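Skolutix to bring washroom robots to Flavham offices in October

Cleaning staff to move to inspection and training roles

Skolutix, the building services company, will introduce robot arms for restocking washrooms at its Flavham site from October. The work is being planned in simulation before any equipment is fitted.
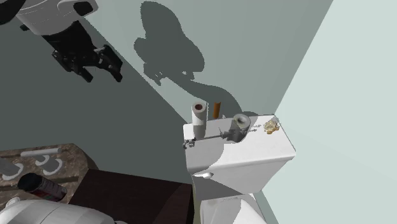 Simulated washroom with paper rolls on the toilet tank.

The site has 223 washrooms, and restocking them takes up much of the early shift. No jobs will be lost. Ten cleaners will train as operators, and the shift will start at 6 am instead of 5 am.

"Our staff asked for fewer repeated tasks and a later start, and the agreement gives them both," said Geetha Suvarna, Head of Operations.
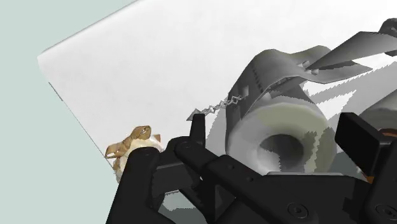
Training for the new operators will be led by Siobhán Ní Bhriain and will last six weeks. Operators will learn to review simulated runs and to mark those that need a person's attention. Paper trailing from a roll in several strands, near the gripper, is the type of result they will be asked to report. Each operator will receive a pay supplement during training.

Staff representative Gervásio Sales said: "Members will want to see the new rotas in writing, and we have been promised them." 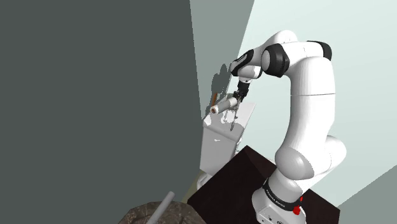
Robot arm holding a white cylinder above a stand, in simulation.

Media enquiries: Venkatesh Varma, Skolutix Press Office, Flavham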